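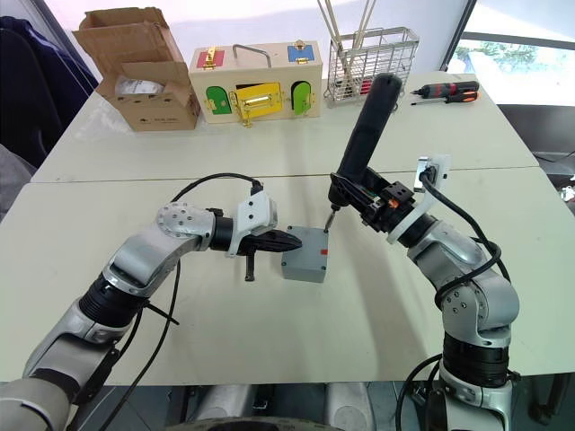
I have been at Sovell for two months and most of that time has gone into one job, which is teaching the two-arm robot to put the lid screws into a small plastic box. I don't program the motion. I sit at a pair of control handles, I drive the arms myself, and the software records everything the arms did and everything the head camera saw. Then the recordings get used for training and we see what comes back. The electric screwdriver goes in the right gripper with the handle tilted a little to the right, the bit goes down on the gray box near the back-left corner, and the left gripper comes in from the side to keep the box from sliding. Back-left is the corner I always start with and it's the one I like least, as it's the farthest from the base and I have the least idea how deep the tip is.

I used to do bench assembly, so I came into this thinking the screws would be the easy part. With my own hands I can drive a screw while talking to somebody. I feel the bit drop into the head and I lean on it. Through the handles there is no feel at all. The arms follow my hands with a short delay and nothing pushes back. All I have is the screen, and the screen is a flat picture from above.

What I ended up using for depth is the shadow of the bit. When the lights over the near table are on, the shadow and the tip meet at the moment of contact. Younes Slaoui, who was doing this before me, told me to watch the wrist instead. He says you can see the gripper rock very slightly when the bit touches. I tried it his way for a week and I could see it perhaps half the time. He has better eyes or more patience. I went back to the shadow.

The driver is the push-to-start kind. Press down and it spins, ease off and it stops. This was Siham's choice (Siham Gaber, she runs our group) and I argued for one with a switch, mostly out of habit. She was right. With a switch you have to give the robot one more thing to control, and the arm has no finger for it. With push-to-start, the whole action is in the pressing. The trouble is that pressing is exactly what I can't feel, so my early recordings are full of me pushing too hard and the box skating off toward the edge of the table.

Which brings me to the left arm. For the first couple of weeks I treated it like a clamp. I shut the gripper on the box and left it there. That works for a person watching, and the screws went in. But Wael Ghoneim looked at the recordings and pointed out that the left arm was doing nothing for most of each run, and that I was gripping the box in a different spot every time. Some runs I had it by the middle, some by the back edge, one by a corner because I was lazy. A model trained on that learns that it doesn't matter where you hold the box. It does matter, as anybody who has had a box spin under a driver knows.

So now I have a routine for it. Left gripper comes in level, jaws pointing right, and stops just short of the box. I pause there. Then I bring the driver over and get it lined up, and only then does the left arm close the gap. Wael wanted the pause to be in every recording and wanted it about the same length. I count in my head. I felt silly counting for the first few days and then I stopped noticing I did it.

We do the recordings in sets of 32. I don't know where that number came from. Marwa Bouazza set up the spreadsheet before I arrived and the sheet has 32 rows on it, and so that's a set. On a good day I can get through two sets and on a bad day I don't finish one. The bad days are almost always the driver slipping in the gripper. It's a round handle with a long smooth body and the jaws were made for flatter things. If it rotates even a little, the bit is off by a few millimeters at the tip, and everything I learned in the last set about where to aim is useless. We've wrapped the handle, unwrapped it, and wrapped it again with something thinner. Thinner is better. I check the angle before each run and reset it if it looks off.

The other cause of bad days is cables. There's a black one on the right arm that runs down from the wrist and winds around the elbow. If I bring the forearm in too close and then swing out, it pulls tight and I can see the wrist twitch. There's no damage, but the twitch goes into the recording and I have to throw the run out. I've learned to keep my own right elbow away from my ribs at the handles, which makes the robot keep its elbow out too. My shoulder hurts by four o'clock.

About throwing runs out. When I started I was throwing away anything with a mistake in it. If I missed the screw and had to back off and try again, I deleted it and started over. I thought I was supposed to be showing it a perfect job. Marwa asked me one afternoon how many I had deleted and I told her, and she was quiet and then said she wished I had kept those. Her point was that the robot is going to miss. If every recording it has ever been given goes straight in on the first try, it has no example of what to do after a miss, and it just sits there pressing on the plastic. I had seen it do that exact thing during a test and blamed the model.

So the rule changed. If I miss and recover, I keep it. If I miss and make a mess, I toss it. The line between the two is my call and I write a note in the sheet. Since August I've been keeping misses, and the newer version does back off and come down again. Sometimes it backs off when it didn't miss. That's probably my fault too. I think I hesitate over the hole more than I know, and it picked that up.

It picks up everything. I had been using the same approach to the back corner for so long that I'd stopped noticing it has a small hook in it. I come down, drift to the left, correct, and land. Su-bin Ma was standing next to me while the robot ran by itself and she laughed and said, that's you. The same drift, the same correction, at the same height. I watched it again and there I was. I've been trying to get rid of the hook and I have mostly succeeded on the front corners.

I should say how well it does, as my brother asked me and I gave him a vague answer. In the last test we gave it boxes with the screws already sitting in the holes, and it had to find each one and drive it down. It finished 7 boxes in a row with no help and then failed the next three. All three failures were the same. The box had been put down turned a little, and the left gripper met it on a slant and pushed it farther around. I had never recorded a box that was turned. I'd been squaring them up to the table edge by hand every time, without thinking, the way you'd straighten a sheet of paper.

This month I'm recording turned boxes. I put them down any which way and leave them. It's harder on me than on the robot, I think. The left arm has to come in at a new angle each time and I have to decide, in the middle of the run, whether to nudge the box straight first or hold it where it is. Wael wants one or the other and wants me to stick with it. I'm leaning toward the nudge. Younes says hold it where it is. We'll do a set of each and let the test decide.

A few smaller things I've been meaning to write down, for myself if no one else.

Clean the bit. It picks up a film from the screws and then they don't seat.

Put the spare hand screwdrivers on the back table and leave them there. When they were on the near table I kept moving them between sets and they'd be in a new place in every recording.

Don't record with the sun coming straight in at the big window. It washes out the lid and I lose my shadow. Late morning is best.

The latch box with the colored doors is next. It's a kid's toy, more or less, wood with a lot of little brass latches on it. Siham wants to start on it when the screw job is steady. I tried it for an hour with nothing recording. The yellow door, the one with the bar latch, took me six tries through the handles before I got the bar to move, and I can do it with one thumb in real life. My guess is that the screwdriver will seem like a vacation.

The total as of last night was 2983 runs kept, counting the ones Younes did before me and the ones we got from the Belhaj people, which were done on a different table. We've argued over whether to leave theirs in. For now they're in.

I started this post in the break room in October 2021 meaning to write two paragraphs for my brother. He can read the rest if he wants. I have half a set to finish before I go home, and the driver needs rewrapping first.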